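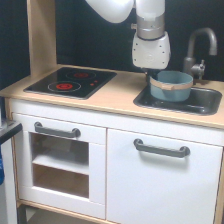
おままごとキッチンの話をします(発表用メモ)

話す時間は19分。早口になるので、ゆっくり。最初に水を一口飲むこと。

【はじめのあいさつ】

みなさん、こんにちは。今日は「おままごとキッチンを部屋に置く」というテーマでお話しします。地味なテーマですみません! でも私、この話なら何時間でもできるんです。おもちゃのレンタルと貸し出し相談をやっているNomineという小さな店におりまして、毎日のように「キッチンって買ったほうがいいですか」と聞かれるんですね。

(ここで会場に聞く。家にままごとキッチンがある人、手を挙げてもらう。少なくてもあわてない)

【白と木の組み合わせ】

まず見た目の話から。白い本体に明るい木の天板。最近のキッチンは本当にこの組み合わせが多いです。私が子どものころは、もっとピンクとか黄色とか、にぎやかな色でした。あれはあれで大好きだったんですけど、居間に置くとなると親のほうがちょっと構えてしまう。白と木なら棚の横にすっと収まります。取っ手と蛇口が濃いグレーでそろっているのも、大人が見てうれしいところ。子どもはたぶん気にしていません(笑)

色の話は長くなりがちなので、2分で切り上げる。

【コンロ】

左側に黒いつやつやのコンロ。丸い輪が二つあって、真ん中が赤くなっています。この赤、子どもがいちばん先に見つけるんですよ。うちに相談に来た方のお子さんは、必ず手をかざして「あちち」と言ってから鍋を置くそうです。誰も教えていないのに。かわいいですよねえ。

手前の輪のほうが赤が大きくて、奥は小さめ。私はこれを「強火」「とろ火」と呼んで遊んでもらっています。正式な呼び方ではないです、念のため。煮込みは奥、炒めものは手前。それだけで子どもの中に段取りが生まれて、鍋をあっちへやったりこっちへやったり、忙しそうにしはじめます。

(Tsuchiyaの貸し出し会で「今日は全部とろ火です」と言われた話を入れる。ウケなかったら次へ)

【流しと鍋】

右側は四角い流し。天板より一段下がっていて、色は濃いグレー。青緑の小さな鍋がここに入っています。ベージュの帯がぐるっと巻いてあって、なんとも渋い。この青緑、私すごく好きで、本物の鍋でもこの色を探したくらいです。見つからなかったですけど。

で、流しの使い方。大人は「洗う場所」と思っていますよね。子どもにとっては、まず「入れる場所」なんです。鍋も入れる、野菜も入れる、ぬいぐるみも入れる。最初のうちは洗うしぐさをしなくても、ぜんぜんかまいません。入れて、出して、また入れる。それをじっくりやったあとで、蛇口のほうに手が伸びます。

蛇口は奥から立ち上がって、左へくるっと曲がっている形。横に小さなレバーがついていますね。「ジャー」は自分の口で言う。これが大事です! 音の出るキッチンもありますが、私は口で言う派です。異論は休憩時間に受けつけます。

それと、よく聞かれるのが「本物の水を入れていいですか」。うちの店では、お貸ししたキッチンには入れないでくださいとお願いしています。木のところに染みるのがこわいので。水遊びがしたい日は、鍋だけ持ってお風呂場へどうぞ。

【下の扉とオーブン】

左下がオーブン、右下が大きな扉の戸棚。オーブンは窓が大きくて、中の棚が見えます。焼いているものをのぞくのが楽しいんですよね。しゃがんで、じーっと見て、「まだ」。何を待っているのかは本人にしかわかりません。

右の戸棚はしまう場所にするのがおすすめです。ただ、全部を戸棚に押しこむと、次の日に遊びが始まりにくい。なので鍋をひとつだけ流しに残しておくんです。朝起きてきた子が「あ、途中だった」という顔をします。片づけが苦手な私にも都合がいい(ここ本音)。

【道具の数】

うちの棚には、ままごとの道具が102点あります。これを全部いっぺんに出すと、どうなるか。床に広がって終わりです。料理が始まらない。

Mundleyという地区のひろばで試したときは、最初に鍋をひとつ、おたまをひとつ、あとは布の野菜を少し。物足りないかなと思ったんですけど、みんな鍋の取り合いをしながら(取り合いはします!)ちゃんとカレーを作っていました。足すのはそのあとでいいんです。飽きたら出す、増えたら引っこめる。

【お金のこと】

聞かれる前に言っておきます。うちのレンタルは、キッチン本体が1か月3,000円。鍋の小さなセットつきです。買うか迷っている方は、1月の寒い時期に一度借りてみてください。外に出られない日が続くころに、ありがたみがよくわかります。

同じ内容を「Drarero」という冊子にも書きました。受付の横に置いてあるので、帰りに持っていってください。重ねて折ってあるから、開くときに破れやすいです。ごめんなさい。

【質問の時間】

・置き場所を聞かれたら:台所のとなりが一番。親が本物の鍋を出すと、あちらも鍋を出します。
・何歳からと聞かれたら:立って天板に手が届くかどうかで見てもらう。年齢で答えない。
・きょうだいで使う場合:コンロ係と流し係に分かれると長持ち。交代の合図は子どもに決めてもらう。
・手入れ:固くしぼった布で拭いて、そのあと乾拭き。

時間が余ったら、コンロの「あちち」をもう一回やる。アンケートの回収を忘れない。

当サイトではCookieを使用しています。引き続き閲覧される場合は、Cookieの使用に同意したものとみなします。 同意する 設定を変更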